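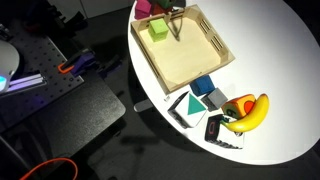
Chu Okero
Community reporter, Treltitz

July 25, 2020

The block table is back! If you've been by the Treltitz toy library lately (I have, more often than a grown woman probably should), you'll know the big white round-edged table sat folded up in the hallway since June. It's out again, and so is the square wooden tray that goes on top of it, the one with the low walls that every kid in Peltent seems to have used at some point.

I stopped in right after opening and there was one lime-green cube in the tray, with a blue one and a gray one just outside it, and next to those my favorite, the white block with the teal triangle on its face. I don't know what game it belongs to. I've asked before and I got two different answers, so I make up my own rules.

A few things have changed. Families now book a slot of 2 hours, and you can take home up to 2 tubs of blocks at a time, which my sister's kids will be thrilled about (her living room floor, less so). The library has 94 sets on the shelves at the moment and would like to get to 100 before school starts. Plain cubes are what they want most, any color, and they don't mind if the corners are a little dinged up. Please skip the battery toys, they have plenty of those!

Drop-offs go in the bin by the side door on the Peltent end of the building. Booking is by phone or at the front desk, and the morning slots are going fast, so call early if you've got a napper.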